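Chapter 4
Textiles in the Home: Care and Storage

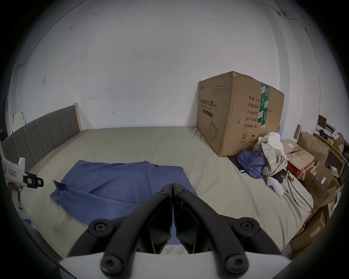 Household textiles account for a considerable share of what a family buys, washes and eventually discards. The choice of fibre, the closeness of the weave and the finish applied at the mill all affect how long an article will serve. A sheet in a pale beige-grey, smooth apart from some faint wrinkles, raises several of the questions considered in this chapter: how it should be washed, whether it needs pressing, and how it should be put away. Upholstered parts of a bed, such as a headboard with vertical channel stitching, call for different treatment, as the cover cannot usually be removed and dust gathers along the seams.

The chapter is in three sections. The first deals with fibres and their behaviour in water. Cotton sheets may generally be washed at 60 degrees, while wool and silk require cooler water and little movement. The second section concerns drying and pressing, and draws on the household survey carried out in Ledavent by Bergþóra Hjaltadóttir and Troels Toft, to which roughly 1000 homes replied. The third covers storage - shelves, chests and the control of damp.

Students should have read Chapter 3 before beginning, and should have their fibre samples to hand for the first exercise.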